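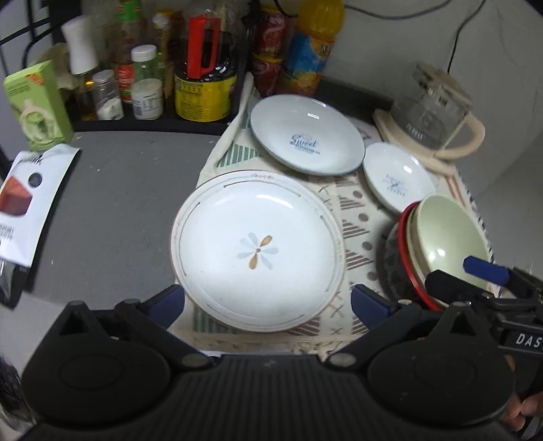
Table setting with a large white plate, flower motif at the center, on a patterned cloth.

Sports Management 611
Unit 10: Practice Squads and Roster Movement

Read the Sodosby chapter before class. The Shawky worksheet is due at the start of the next session.

1. Terms used in this unit

Active roster: the players under contract who are eligible to be picked for a game.
Practice squad: players who train with the team but are not on the active roster. They are paid by the week, at a lower rate.
Elevation: moving a practice squad player up for one game without signing him to the active roster.
Waivers: the process by which a released player is offered to the other teams before he becomes a free agent. Veterans with enough service time may skip this step, depending on the time of year.

2. Why teams use the practice squad

Injuries are the main reason. A team that loses a starting guard on the first drive needs a body at that position by the next practice, and a player who already knows the calls is worth more than a slightly better one who does not. Coaches also use the squad to run the opponent's plays during the week. This is called the scout team, and a quarterback who can copy another quarterback's timing may keep a job for years on that skill alone.

The front office sees it differently. For them the squad is a place to hold young players who were drafted late or not at all. The risk is that another club can sign such a player to its own active roster. We will come back to this under section 4.

3. Worked case: the Gollorier file

The file gives you a made-up club with 2 injured linebackers and 14 players on the practice squad. Assume the general manager has no cap space beyond what is listed. Decide who is elevated, who is signed, and who is released to make room. Show the cost of each move for one week and for the rest of the season.

Watch the order of your moves – a spot has to be open before you can fill it. Most errors last term came from this.

4. Losing a player to another club

Compare the two contract offers in the Billix handout. Note which one is guaranteed and for how long. A higher weekly rate may be worth less to the player if he can be cut after one game.

For discussion: should a club pay a practice squad player above the minimum to keep him from leaving? Bring one argument on each side, written out, half a page in total.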